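Oct 16, 2019
By Javier, Program Reporting
5 min read

Toddler Home Safety Visits: Progress Report to the Pemstead Fund

1. Reporting period and scope

The report covers the period from the February award through the end of the third quarter. The grant pays for home safety visits to families with children between 9 and 36 months in the Wukbridge service area. Each visit consists of a walkthrough of the kitchen, bathroom and main living space, installation of basic hardware, and a short talk with the parent or other adult at home. Spending on staff travel is reported separately under the schedule attached to the award letter.

The work plan has not changed since the award. One item, the follow-up call script, was delivered late and is discussed in section 4.

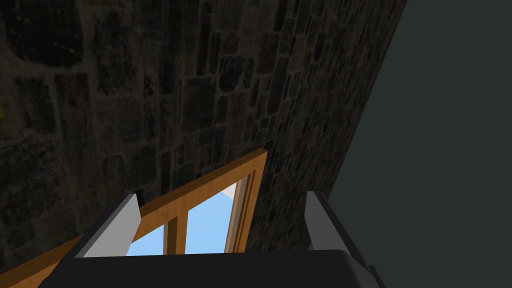
Javier
Program Reporting, Wukbridge Family Visits

2. Visits and hardware

Visitors installed 576 cabinet and drawer latches during the period. Two latch types were in stock at the start: an adhesive strap and a screw-mounted spring catch. The adhesive strap was preferred by renters, who often do not have permission to drill. The spring catch was preferred by families who own their homes and by most of the visitors, as it does not need to cure before use.

The adhesive strap requires a clean, dry surface and must be left closed overnight. Families were told this at the visit and given a printed card. In spite of the card, strap failure was the most common complaint at follow-up. In most of the reported cases the strap had been opened the same evening, usually to get at dishes or trash bags. Visitors now fit straps at the end of the appointment and ask the parent to take out whatever will be needed before the next morning.

Stair gates were fitted in 17 homes. Pressure gates were used only at the bottom of stairs and in doorways. Gates at the top of stairs were screwed to the wall stud or to a banister adapter. In three homes the top gate could not be fitted on the first visit because the landlord had not yet answered the permission request. Two of those gates are now in. The third family moved and is being contacted at the new address.

Furniture straps for dressers and bookcases were offered at every visit. Uptake was lower than planned. Parents gave two main reasons: unwillingness to put holes in the wall, and a plan to move the furniture soon. Straps left with the family for later fitting were rarely in place at follow-up. The program will stop leaving uninstalled straps and will offer a return visit instead.

3. The open cabinet recommendation

Visitors were trained to suggest that each family leave one low kitchen cabinet unlatched and stock it with safe items such as plastic bowls, lids and wooden spoons. The purpose is to give the child a permitted place to explore while an adult is cooking.

Parents accepted this suggestion more readily than any other part of the visit. Some had already reached the same arrangement by default. The main problem reported was drift: over several weeks, other items were put into the open cabinet, among them a cheese grater and a box of dishwasher tablets. The follow-up script now includes a direct question about the current contents of the cabinet. Visitors have also been asked to recommend a cabinet away from the stove, as two families had picked the one next to the oven door.

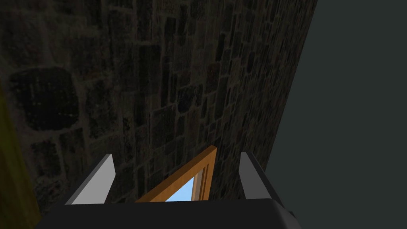
4. Follow-up calls

The work plan calls for a phone call to each family after the visit. Calls began five weeks behind schedule. The delay was caused by the move of appointment records from paper forms to the Vundlow scheduling system, during which phone numbers were entered in more than one format and could not be sorted. The records have been corrected and the backlog is cleared.

Families visited early in the period were therefore called later than intended, and their answers on latch use should be compared with care against those of families visited in the summer. The two groups will be shown separately in the final report.

5. Plans for the next period

- Replace the remaining adhesive straps with the wider version once existing stock is used.
- Add a bathroom item to the checklist covering medicine kept in purses and diaper bags.
- Revise the printed card so that the overnight instruction is on the front.
- Offer evening appointments on a trial basis for parents who work day shifts.

No change to the budget is requested. The hardware line is expected to be fully spent by the end of the grant year, and a small underspend on printing will be carried to the card revision if the Fund agrees. Written approval for that transfer is needed before the new cards can be ordered.

Last updated: same day as issue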